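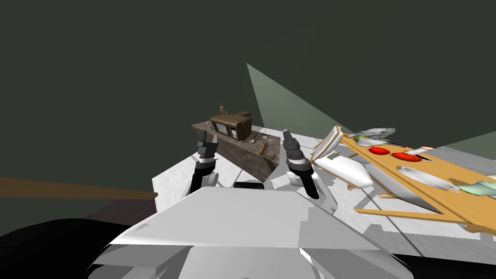
Print this release | E-mail this release

Search news: Enter keyword Go

Zamley Lab Reports Method for Teaching Two-Armed Robots From Corrected Attempts

CLILISCOMBE – Researchers at the Zamley Lab have released results for Bosman, a training method that lets a two-armed robot learn household handling tasks from short corrections made by a human operator. In simulated kitchen tests, robots trained with Bosman finished more tasks than robots trained only on complete demonstrations, and needed less operator time to get there.

The work was carried out with Korkbridge, a company that builds simulation software for robotics groups. A technical report and the full set of training runs are available from the lab at no charge for research use.

Most robots of this kind learn by copying. An operator steers the robot through a whole task from start to finish, many times over, and a control program is then trained to repeat what the operator did. The approach works well as long as the robot stays close to what it was shown. When it drifts, such as by reaching a few inches too far to one side, it often has no record of how to get back.

Bosman handles this by letting the robot try the task first. An operator watches each attempt and takes over when the arms begin to go wrong. The operator steers the robot back to a good position and lets go. The method then gives those few seconds of correction extra weight in the next round of training. It also keeps the moments just before the operator stepped in, marked as motions to avoid.

The training set for the report holds 3934 attempts in simulation. Of these, 502 are full demonstrations recorded at the start of the project. The rest are attempts by the robot itself, with or without an operator correction.

The tests used 18 tasks in a simulated kitchen. The room has a stone-textured counter with a brown oven-like appliance on top, and food items including a fish set out on a wooden surface to the robot's right. The tasks range from single-arm reaches to jobs that need both arms, such as holding a tray level while moving an item onto it. Start positions were changed from one attempt to the next, and so was the angle of the robot's view. In some runs the room appears close to level. In others it is strongly tilted, and the arms must reach toward the counter under that view.

The lab chose to vary the view after early trials in which a robot performed well until its viewpoint shifted slightly. Once tilted views were added to the training set, that drop in performance became much smaller. The report gives results with and without the tilted views for each task.

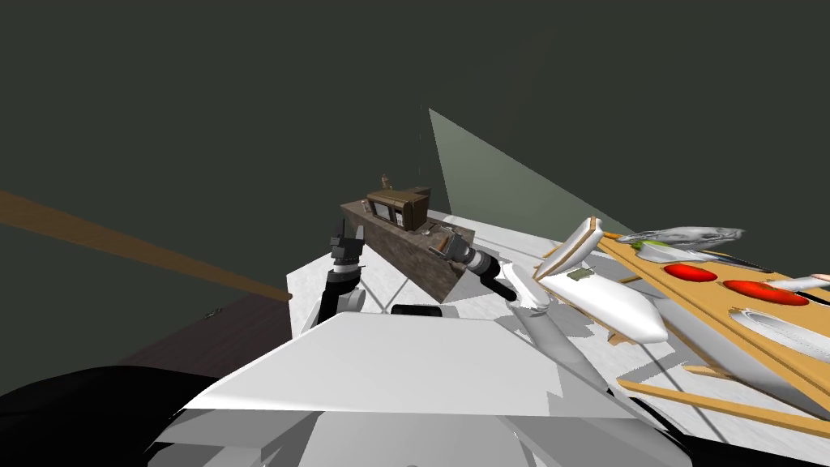
What the Results Show

Robots trained with Bosman completed more attempts than the comparison group on 16 of the tasks. The largest gains were on reaches to small items near the end of the counter, where a small error in the approach can push an item out of reach. Gains were smaller on tasks that involved large objects, which both groups handled well.

Two tasks showed no improvement. Both required the robot to pass an object from one gripper to the other. Operators in the study reported that it was hard to correct both arms at once, and many of their corrections on these tasks came late. The lab is testing a version in which the operator can freeze one arm and guide the other.

Operator time also fell. Collecting corrections took nearly 700 minutes in total, less than the time spent recording the original demonstrations.

Limits of the Study

All of the tests in the report were run in simulation. The lab has not yet measured how well the trained programs carry over to a physical robot, where lighting, friction and worn parts can change how a grip behaves. The operators were also experienced users of the control system – people new to it may need more time to give useful corrections.

Next Steps

Tests on physical arms are planned to begin in August at the lab's Cliliscombe site. They will start with the single-arm reaches and add the two-arm tasks later. Korkbridge will supply matching simulated versions of each test room so that results can be compared directly.

Research groups that want to use the training runs can request access through the lab's main office. Requests should include a short note on the intended use and the simulation software in place.

About the Zamley Lab

The Zamley Lab studies robot learning and control, with a focus on handling tasks in homes and small workplaces. It is based in Cliliscombe.

Print this release | E-mail this release

Recent releases
Korkbridge and Zamley Lab extend simulation agreement
Lab opens second operator training room
Report: grip force limits for soft foods
Summer workshop on two-arm control, call for papers
All releases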